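Reusing thin plastic bags in a shared supply room

Our office on the Kadthorpe site keeps its used white plastic bags for lining small bins. They are put away crumpled and now fill a whole cupboard. Is there an accepted method of storing them, and when should a bag be discarded? 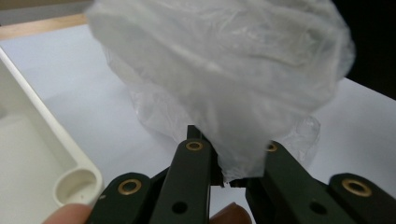

Banafsheh Heydari
Facilities Coordinator, Stiltness Office Services

Thin translucent bags hold a great deal of air when bunched. Please lay each bag on a table, smooth it from the closed end toward the opening, and fold it lengthwise 2 times. It may then be rolled and stored upright in a box. Our site holds 644 bags on one shelf by this method. Any bag with a split seam should be discarded.

Tincuța Bogdan
Member

We just stuff them into a bigger bag - it works well enough.

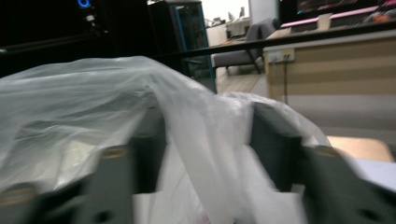
Can these bags go in the household recycling bin?
Many local programs do not accept thin plastic film in household bins. Please consult your local program, or use a store drop-off point where one is offered.

Comments

Mohammadi: Rolling took me 16 minutes for the whole drawer. Thank you.

Ikeck: Does the lengthwise fold matter? I fold mine into squares.

This site uses cookies. By continuing, you accept our cookie policy.

Contact us | Terms of use | Back to top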